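Chapter 7

Occupational Fraud in Small Institutions

Learning objectives

After studying this chapter, you should be able to:

Distinguish embezzlement from larceny and from false pretenses.
Identify the points in a cash cycle at which funds can be diverted.
Explain why a skimming scheme leaves fewer records than a disbursement scheme.
Describe how a prosecutor proves intent when the accused had authority to handle the money.

7.1 The Carnville case

On 4th April, Marietjie Steyn, the bookkeeper of a private day school in Carnville, was placed on leave. A parent had asked for a receipt for a tuition payment made by check the previous fall. The school's ledger showed no payment. The parent's bank showed that the check had cleared, and the endorsement on the back named an account the school's board had never approved.

The account had been opened nine years earlier under a name that differed from the school's legal name by one word. Steyn was its only signer. Over that period, checks for tuition, field trips and a building fund were deposited in it, and the balance was drawn down through transfers to her personal credit cards. The outside examiner, Khairul Pattinasarany, identified 86 deposits in the first batch of statements he obtained. The smallest was $400. None appeared in the school's books.

Steyn was charged in June with embezzlement and with filing false tax returns. She pleaded guilty to the first count, and the second was dismissed under the plea agreement. The court ordered restitution in full. Recovery to date has been partial.

The case is used throughout this chapter. It involves no advanced technique and no outside accomplice, and it is close in form to most of the matters an investigator will meet in schools, churches, clubs and small medical practices.

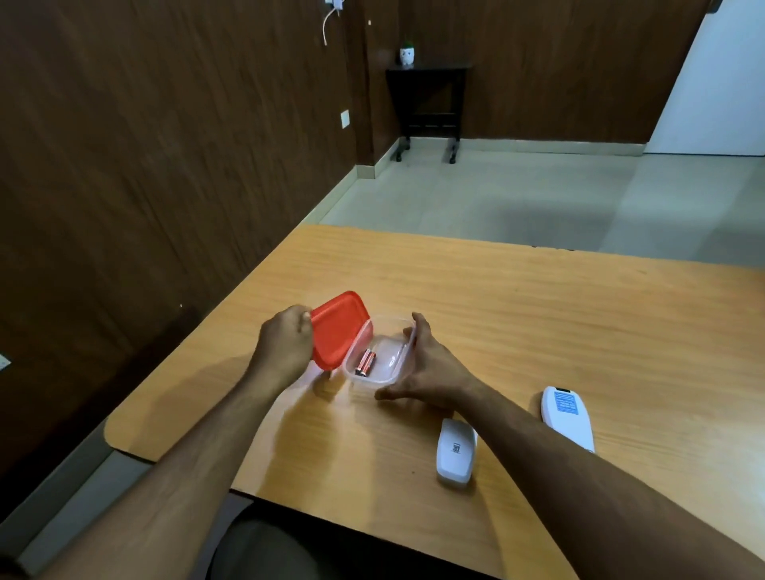 7.2 Embezzlement defined

Embezzlement is the fraudulent conversion of property by a person to whom it has been lawfully entrusted. Larceny requires a taking from the possession of another without consent. The difference lies in how the accused came to hold the property. A cashier who receives money from a customer and keeps it before it reaches the drawer has, in many states, committed embezzlement. A coworker who removes the same bills from the drawer an hour later has committed larceny. Many states have merged the two into a single theft statute, but the older terms remain in use in indictments, insurance policies and civil pleadings.

The elements commonly required are as follows.

(a) A relationship of trust between the accused and the owner.
(b) Lawful possession of the property by reason of that relationship.
(c) Conversion, meaning use of the property in a way that seriously interferes with the owner's rights.
(d) Intent to defraud.

Element (b) separates embezzlement from false pretenses, in which the owner is deceived into giving up title. In the Carnville case the parents intended to pay the school, and Steyn was authorized to receive payment on the school's behalf. The deception came later, in the deposit and in the ledger. The charge was therefore embezzlement from the school. The parents, whose tuition obligations were discharged when they paid the school's agent, were witnesses and had no claim to restitution.

7.3 On-book and off-book schemes

An off-book scheme diverts money before it is recorded. Skimming is the usual form. An on-book scheme removes money that has already been entered and must therefore be covered by a false entry: a fictitious vendor, an inflated expense claim, a payroll record for a person who does not work there.

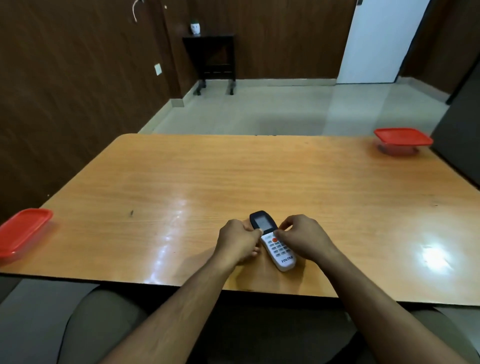
The distinction controls the direction of the inquiry. In an on-book scheme, the false entry exists and can be found by testing disbursements against invoices, contracts and delivery records. In an off-book scheme there is no entry to test. The examiner must establish what should have been received and compare that figure with what was. For a school, expected receipts can be built from enrollment lists, the fee schedule and records of financial aid. Pattinasarany used this method and found a shortfall in every year for which enrollment lists survived.

Steyn's scheme was mainly off-book, with one on-book feature. To keep unpaid balances from being sent to collection, she credited the affected families with scholarships. Of 87 scholarship entries reviewed, most had no application on file. The entries were the strongest evidence of intent, as they served no purpose except to hide the missing payments.

7.4 Proof of intent

Authority to handle funds is often raised as a defense. The accused may claim that the money was borrowed, that a supervisor approved the arrangement, or that it represented unpaid compensation. An intention to repay is generally no defense where the property converted was money, even if repayment was made before discovery.

Intent is usually shown by circumstantial evidence, including:

Concealment, such as altered records or redirected mail.
Statements to auditors that are contradicted by documents.
Personal benefit traced to a specific deposit.
Refusal to take leave or to share duties.
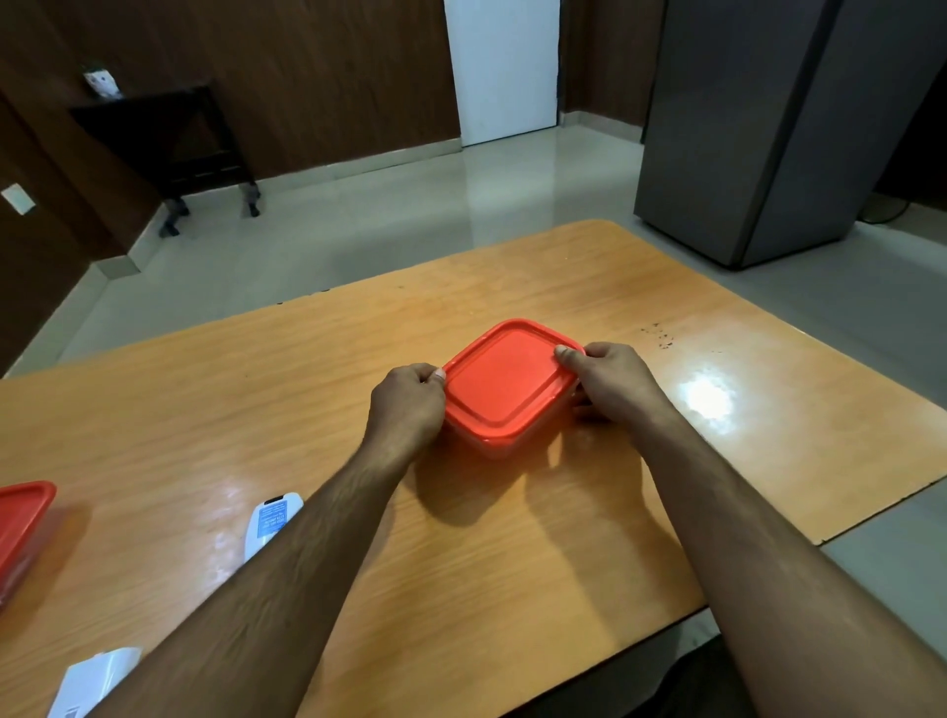 Figure 7.1 Gripping a lidded container by hand.

7.5 Questions for review

1. The head of the Carnville school, Trevor Oakley, told investigators that he had signed blank checks on the operating account for convenience. Does this affect any element of the offense charged against Steyn?

2. Aisyah Ismail, a part-time clerk, noticed an unfamiliar deposit stamp and said nothing. What further facts would be needed before she could be treated as an accessory?

3. A payment of $2,000 was moved from the unapproved account to the school's operating account one week before an audit. Discuss its relevance to intent and to the amount of loss.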